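Simulation Help > Mobile robots > Test practice

House rules for test scenes: what should be written down before a run counts?

Posted by tuteck_nights

We are a small group writing our own acceptance rules for an outdoor pick-up robot. It drives around a yard, finds small things left on the ground, picks them up and puts them in a bin. Nearly all testing is done in simulation before anyone takes the robot outside. Our project is called Tistik, and the yard set we use is one we named Vallholm.

The problem is that two people on the team can run what they call the same test and get results that can't be compared. Last month one person reported a pass on bottle pickup and another reported a fail, both on the same build. After half a day of digging we found that one had started the robot facing the bottle and the other had started it behind a chair. Neither had written it down, and our form had no place to put it.

I have been asked to draft a one-page standard. So far I have:

- record the software build
- record the scene name
- record the random seed
- robot must not touch furniture
- pass or fail, signed by the person who ran it

What else do people put in theirs? I don't need the full safety standards for the real machine, we have somebody reading those. This is only for the simulated runs. Also, is it bad practice to have an easy scene in the set at all? Some of us want to delete every scene where the object is out in the open.

Posted by Eduardo Sarmiento

I have written two of these for different teams and the second was much shorter than the first. People won't fill in a long form. Split it into what is fixed for the scene and what is recorded for each run.

Fixed for the scene. This goes in a file stored next to the scene and is changed only by review:

Scene name and version. A name alone isn't enough. Someone will move a chair and save over the old one.

Start pose of the robot, as position and heading. If you want it to vary, write the limits it may vary within, and log the pose that was drawn.

Target object, with its position and whether it starts upright or on its side. Those are two different grasps and should be two different tests.

Keep-out objects. List them by name. "Furniture" is too loose. Is a grill furniture? Is a flower pot? One of our testers said yes to both and another said no to both.

Keep-out distance. We used a fixed clearance around anything hot in real life, such as a grill, and treated a crossing as a fail even if nothing was touched. The simulator has no idea the lid is hot, so the rule has to know it.

Time limit.

Recorded for each run. The tool should write this by itself:

Build, seed, scene version, drawn start pose, every contact with its time and the two bodies involved, closest approach to each keep-out object, final position of the target, and the result.

Don't let the person who ran it decide the result. The script decides. The person may add a note, and the note can't change the result. If the script is wrong, fix the script and run the whole set again.

On how many runs: we did 5 seeds on every merge and the long set, 1076 runs, before a release. Choose your own numbers, but put them in the standard so that nobody stops early when the results look good.

Keep the easy scenes. When the hard ones fail you need a place where very little can go wrong, so you can tell whether the detector is broken or the planner is. I sort scenes into 3 levels and the level is part of the scene file. My level one yard is set up this way, with the target on bare concrete ahead of all the seating:
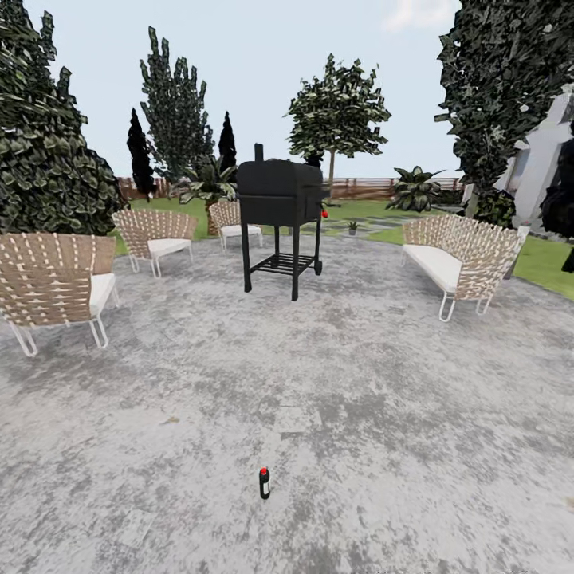
Levels and what each one is for

Level one. Target upright, in the open, nothing next to it. A cap or label that stands out from the ground is fine at this level. Any failure blocks the merge. Please don't report the level one pass rate to anyone outside the team as if it described the robot. It tells you the basic chain works.

Level two. Target near a keep-out object, or in a color close to the ground. The robot has to plan an approach. A contact with furniture is a fail even if the target ends up in the bin.

Level three. Target partly hidden, lying down, on grass, or against a leg of something. Failures are logged and tracked and don't block a merge. They can block a release.

Report each level separately. If you average them, adding more level one scenes will raise your score without any change to the robot.

Two smaller things. Lock the lighting per scene and write down which setting you used. And check that what you see is what the physics uses. I once had a woven chair with a plain box for its collision shape, so the robot was marked down for touching air under the seat. Thin legs are where I'd look first. Turn on the collision view, look at each piece, and put the name of the person who checked in the scene file.

Posted by Hà

Agree with most of the above, but I wouldn't make level one failures block every merge on day one. Our runs were flaky for the first few weeks because of the simulator itself (objects settling a little differently at load). We had people hitting rerun until it went green, and that habit is hard to get rid of. We fixed the flaky part first and then turned the block on.

If you do allow reruns, put it in the standard. Ours says one rerun, same seed, and both results are kept. If they differ, it goes in as a simulator bug and the test is open until somebody looks at it.

I'd also add a settle time before the robot is allowed to move. Ours is 2 seconds. If the target has tipped over by then, the run is void. Void is not pass and not fail, and it needs its own count. If you don't give it a count, people put the void runs wherever they like.

Posted by rk_yardbot

just use random scenes, thousands of them, then you don't need any of this paperwork

Comment from Eduardo Sarmiento

You still need to know which random scene failed and how to load it again. Random scenes are useful for finding problems. I wouldn't use them alone for acceptance.

Comment from tuteck_nights

Thanks, this is what I needed. I've split the page in two as suggested and added void as a result. Keep-out objects are now listed by name in each scene file, and the grill has its own clearance. We are keeping the open scenes. I'm still arguing with a teammate about whether the rerun rule should be in the standard or in the tool settings.

Comment from Hà

Both. The tool enforces it, and the standard says what the tool is supposed to be enforcing.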